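Apr 4, 2023
Brundulstead, bench 2 and the closet

Carried on with the Kanden perception branch today. The plan was to get the handle finder and the hook finder running off the same build, and I got most of the way there, with a long detour through timestamps after lunch. Writing it all down while it's fresh, so excuse the order.

Where I left it last time: the build was fine, the unit tests were fine, and then the wrist stream would freeze for a second every time the planner asked for a new goal. I'd blamed the network (I always blame the network). It was us. The planner was taking the same lock as the image decoder, so any long plan starved the decoder until the queue filled up and dumped. I've split the lock in two and moved decoding onto its own thread. Ran it for an hour with Berge recording in the background and had no freezes at all. Lovely!

Berge, for anyone new reading this, is our replay tool. You point it at a recording and it feeds the stack as if the robot were live. The old version skipped joint states when it fell behind, and that made replays look smoother than the real thing. The new one stalls instead. Slower, but I'll take slow over flattering.

Handle finder, wrist view

The job is plain enough to say: given the wrist camera near the dark plastic panel, give me the pose of the handle inside the U-shaped recess. Saying it is the easy part. The panel is dark grey, the handle is dark and glossy, the recess behind it is darker again, and the only thing with any decent contrast is the rim. So the first version fitted a curve to the bright rim and worked inwards from there.

That was fine in replay from the old recordings and hopeless this morning. It kept locking on to the thin white line down the outer edge of the panel, which is brighter, longer and much more attractive to anything that's looking for a bright curve. Then the port panel under the recess got in on the act with its rounded outline, and I had a very confident handle pose in the middle of nothing.
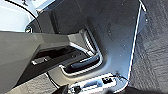

What I've changed, in the order I changed it:

First, the curve score no longer rewards length. I had a term in there left over from the drawer work last November, where the longest bright edge was nearly always the one you wanted. Out it goes. There's a config flag to turn it back on if the drawer stuff comes around again.

Second, the candidate has to have something darker inside than outside. The recess passes, the port panel fails straight off (it's much brighter than the plastic around it), and the outer edge line has no inside to speak of. I should have done this on day one.

Third, exposure. The auto exposure was metering on the whole image, so whenever something bright came into a corner the panel got crushed down to mush. I now meter on the middle only and let the corners blow out if they want to. Handle highlight is usable again. It's only a thin strip along the top of the handle, but the fit leans on it heavily for the roll angle, so losing it hurts.

Still soft, though. The focus on this camera is fixed and it just isn't great at this distance, so small things like the ports and that little tab get smeared. I spent a while trying sharpening filters and got nothing but crunchy noise from the speckle in the plastic. Binned that. If we want fine detail, we back off or we change the lens, and I don't fancy changing the lens this week.

Note to self about depth: don't trust it on the handle. Glossy and dark is the worst combination for our sensor and the points come back either missing or somewhere behind the panel. I'm taking the plane from the matte plastic around the recess and using an offset I measured by hand. Bit of a hack. There's a comment in the code that says so, with more swearing removed than I'd like to admit.

Timestamps (the detour)

After lunch I tried running wrist and head together and the two poses disagreed by a silly amount whenever the arm was moving. Standing still, spot on. Moving, all over the place. That's always time, isn't it.

Head camera stamps on arrival at the computer. Wrist camera stamps on capture. I knew this! I wrote the page about it! But the new driver wrapper for the wrist quietly restamps on arrival if the clock sync message is late, and the sync message was late whenever the CPU was busy, so I had a mix of the two in a single recording. Pulled one out of Berge and checked every frame against the joint states: 2,154 wrist frames in the recording, and 54 of them had arrival stamps. Doesn't sound like a lot, but they come in clumps, and a clump in the middle of an approach is exactly what you don't want.

Fix for now is to drop any frame with a late sync flag instead of restamping it. The filter copes with gaps of up to 200 ms without complaint. Past that it holds its last estimate and slows the arm, and at 400 ms it stops the motion and asks for a fresh look. I tried being more generous with the second limit and didn't like watching it.

The proper fix is to have one clock for everything. I've put it on the Kanden list again, where it has been for ages.

Closet, head view

Second half of the afternoon went to the Brilora task, meaning shirts on hangers on hooks. The head camera looks a bit down into the closet, so you get the upper hooks well and the lower ones side on as little dark pegs. The hook finder likes them all. Black hook on a pale wall is a gift, after the morning I'd had with the handle.

The trouble is everything else in there is white. White hangers, white stool, white side panels, and a white t-shirt on the left that barely stands out from the wall next to it. The cloth segmenter gives me a beautiful clean mask for the black shirt and then a sort of torn rag for the white one, usually just the sleeve and a bit of the hem. Twisted as it is, it presents almost edge-on, so there's not much of it to find anyway.

I'd been feeding the segmenter plain colour. Adding a local contrast channel picked up the vertical creases and filled in a good deal more of the body. Not the whole thing. The stretch nearest the left panel still drops out in maybe a third of replays, but the mask is now good enough that the planner treats it as an obstacle and doesn't try to reach through it. Before this it happily planned straight through the shirt to the low hook beside the hem, and I had my hand on the stop button for that one.

On the right the problem's the other way around. The mask is too good, if you like: the black shirt and the black hook it hangs from come out as one blob wherever they get close, and the bottom of the shirt drapes over the front edge of the stool, so the planner thinks there's a single tall soft object standing on the stool. I've added a rule that cloth below a hanger belongs to that hanger and is allowed to rest on things. Crude but it works on replay. The hook gets cut out first, using the hook finder's own box, then the cloth is segmented from whatever remains.

One more silly thing: the label on the left wall with the orange-red strip was being picked up as a hanger tag and given a grasp point. Masked it out by hand in the closet map for today. If the closet map moves with us to another site, somebody will need to redo that, so I've left a loud warning in the launch file.

Also turned off the small-object detector for the Brilora runs. It was spending most of its time on the basket at the bottom, trying to make sense of all the coloured bits in there, and we don't need any of it for hanging shirts. Frees up a nice chunk of the GPU.

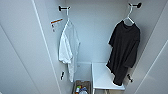
Planner settings, so I can find them again

Closet profile: side panel padding is up one notch from default. The right one slants in towards the bottom-right corner and the fitted box was cutting its corner. I'd like to swap the box for a proper plane, but the box will do.

Low hooks are in as keep-out pegs with a short stub sticking into the closet, even when nothing's hung on them. The elbow doesn't know they're there otherwise.

Approach to the upper hooks comes in high and drops the hanger on. Coming up from underneath kept asking for a wrist angle that's right on the joint limit, and the solver would flip to the other elbow solution partway through. I've added a cost for flipping. It's a big cost.

Handle profile: approach along the panel normal, slow for the last bit, and no replanning once we're inside the recess. If the pose jumps while the fingers are in there, back out along the same line and start over.

Both profiles are on the shared branch. Please don't merge to main yet, the config names are awful and I'd like to fix them first.

Loose ends

Wrist exposure setting doesn't survive a driver restart. You have to send it again by hand. Found out twice.

Berge eats some disk when you record both cameras raw. Check before you start a long one, and clear out anything older than last month while you're at it.

Rim fit fails if the handle is lifted, as far as I can tell from the one recording I have of that. Need more of those before I touch anything.

Next session: rerun the white shirt cases with the contrast channel at half strength, get the restamping patch reviewed, and try handle and closet back to back from a single launch file without restarting the stack in between.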